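Grimivness Used Kitchen
Hot box + cold box set, stock no. 1230
$961 the pair, stand included. Will not split, please don't ask.

Back in stock for August. Same set as last time, better condition if anything. Came out of a rental place over in Tallbridge, staff kitchen, light use. Good for a break room, garage, in-law suite, anywhere a full kitchen won't go.

HOT BOX
Black outside, light gray metal inside. Vent holes in a grid on the back left – keep them clear. Door swings wide, so leave space in front before you pick a corner. Yellow warning label still on the door and we're leaving it there. Read it once. Comes on its black stand, low down. Yes you can put it on a counter instead, most people do.
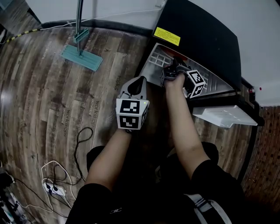

Hot box with the door open. Stand is part of the price.

Cleaning – damp cloth, mild soap, nothing scratchy. Do the inside cold. If you get a smell on first use run it with nothing in for 20 minutes, window open. Ours was fine but we cleaned it first.

COLD BOX
White all through. Round black fan grille on the back wall, vent slots either side of it. White grid shelf, so air gets past the food. Molded ribs on the side wall. Wipes down easy, no seams to dig at.

Don't push stuff right up agianst the fan. Biggest complaint we get on these is "not cold enough" and nine times out of ten it's a milk carton parked on the vent. Let it stand upright for a few hours after you move it, then plug in. Overnight if it rode home on its side.

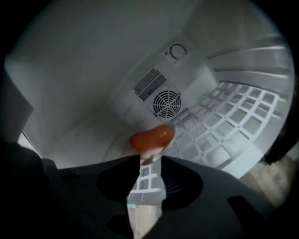
Kirsty Morrison
Listings and stock, Grimivness

Small things keep fine on the grid shelf but put anything soft on a dish or it picks up lines. White dish thrown in with the set. Not a fancy one.

DELIVERY
Local drop-off is $30, ground floor only. Stairs by arrangement, call first. Pickup from the Groturitz Street door, mornings are easier. Bring a second person.

RETURNS
Two weeks, clean, with the stand. We test both boxes before they go out but we don't cover moving damage.

PAYMENT
Card or cash. Can hold a set for three days with a deposit. After that it goes back on the list, no exceptions.
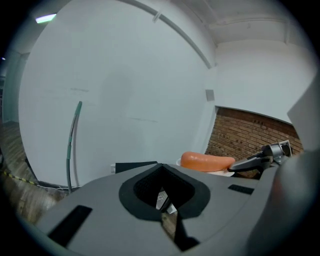

Glenys Rewi: Bought the last set for our shop break room. Cold box is great, quieter than I expected. Only gripe is the grid shelf – small jars wobble on it, so I put a tray down. Do you sell spare shelves?

Reply from Grimivness: No spares right now Glenys. Kimaro ones sometimes fit, bring your measurments in and we'll look.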